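I have read legal mysteries since I was old enough to take them off my aunt's shelf, so a whole open day given over to courtroom fiction was never going to be a hard sell. The Covwood Reading Rooms put one on in June, and I was standing at the door at 10 with my tote bag already on my shoulder.

The house is bigger than it looks from the street. Downstairs you get the lending library, which holds 2000 books with a trial, a lawyer or a judge somewhere in them, and the rule for getting in is as loose as it sounds. I found a space opera shelved next to a memoir by a court stenographer. Covadonga Cantero runs the cataloging and she was happy to defend the space opera to anyone who asked (there is a hearing in chapter four, and she can recite part of it!).

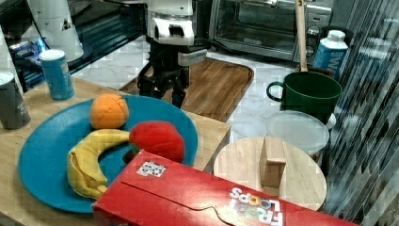 She walked a small group of us through how they sort things. They don't go by author. They go by who is telling the story: defense, prosecution, the bench, the jury, the accused, and then a lovely long shelf for clerks and other people who were only in the room. I went straight for that last one and came away with *The Botum Inheritance*, a fat old paperback told by an usher who hears every word of a will dispute and gets most of it wrong. I read the first 60 pages on a window seat before somebody came to tell me the talk was starting.

The talk was Amos Okafor on cross-examination scenes. He practiced for years before he began writing, and he read two versions of the same exchange, one as it would run in a real court and one as it appears in his novel *Vurker*. The real one was so slow! Objections, a missing exhibit, a long wait while somebody looked for a page number. I loved it more than the polished one, and I said so in the question period, and he laughed and said his editor had not agreed. 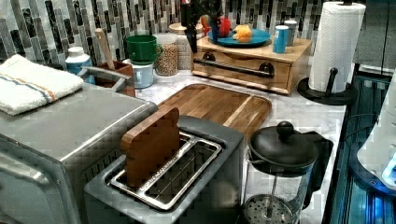 Jabari Biwott followed him with a shorter piece on juries, and he had a bone to pick with every book where the twelfth juror turns the room around in an afternoon. I don't share the complaint - give me a stubborn juror any day - but he argued it so well that I wrote down three of the titles he hated and plan to read them all.

After lunch there was a reading from *Rozīte*, in a new translation by Telmo Iglesias. It's a quiet book, 314 pages about a boundary fence and the two sisters who go to law over it. Telmo talked about the trouble of putting one country's legal terms into another's. He kept one word untranslated the whole way through, and by the end of his reading I understood it perfectly well from the sisters shouting it at each other.

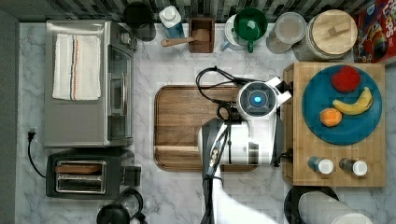 ## If you're thinking of going

**Getting in:** The open day is free. Borrowing needs a reader's card, which Iker Rivas will make for you at the front desk while telling you what to take out first. He was right about mine.

**Where to sit:** The talks are in the upstairs front room and the back rows fill up early. Take a front seat. The speakers don't use a microphone and Amos in particular drops his voice for the good parts.

**What to bring:** A pencil, for the swap table. People write a line inside the cover before they leave a book there, and mine says "skip the prologue, trust me" in very firm capitals.

I still have the usher and his will dispute to finish, and I've got as far as the second codicil.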